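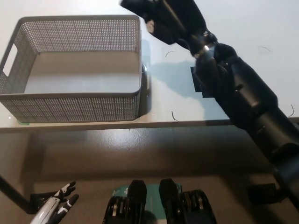 According to one reader, the word "basket" should never have been let in at all, a basket being woven and this sort of thing being a box with holes. The point comes up often and the article keeps the common name.

Perforated storage basket

Print this page | E-mail this article

Nov 14, 2021. By the Household Goods desk

A perforated storage basket is an open-topped plastic container with walls made up of small holes, used in the home for keeping loose things together. Also called a mesh basket, grid basket or, in some shops, a tidy. Usually rectangular. Grey and white the commonest colours.

Form

Tall sides, solid rim, floor either solid or holed. A grey one with a fine grid of square holes, a smooth solid floor and a rounded handle cutout in the end wall is a fair example of the type. The rim does most of the work of keeping the shape, the walls being weak on their own. Solid floors hold crumbs and drips, holed floors let them through onto the shelf. Opinion divided on which is worse.

Handles are either cut into the end walls or added as a loop. Cutouts stack better. Loops snap.

History

Woven baskets did the job for centuries and still do. Moulded plastic versions spread with cheap household plastics. The Prekard range is the one most people remember, sold in 9 sizes, later cut to eight when the smallest was dropped (it was mostly bought for clothes pegs). Tulteck followed with a deeper model, 87 mm taller than the standard and awkward on most shelves. Karamanlidis made a round one. Did not sell.

Use

Bathroom cupboards, under the sink, airing cupboards, children's rooms. Tins and packets in the larder. Also potatoes and onions, where the holes let the air round, though not both in the same basket if it can be helped. Sales go up in September, when students move into halls.

For wet items such as sponges a holed floor is prefered. For small items, buttons or screws, neither kind is much use unless lined. A sheet of card cut to fit will do.

Care

Wash in warm soapy water with an old toothbrush for the holes. Dust collects there and goes sticky in kitchens. Dishwashers can warp the rim, top rack or not. Sunlight turns the plastic brittle, so keep off windowsills.

Stacking

Tapered baskets nest when empty but will not stack when full without a lid. Lakik sells lids seperately, and they fit Lakik baskets only. The Lakik catalogue runs to 200 items, most of them lids.

See also: crate, trug, drawer divider, colander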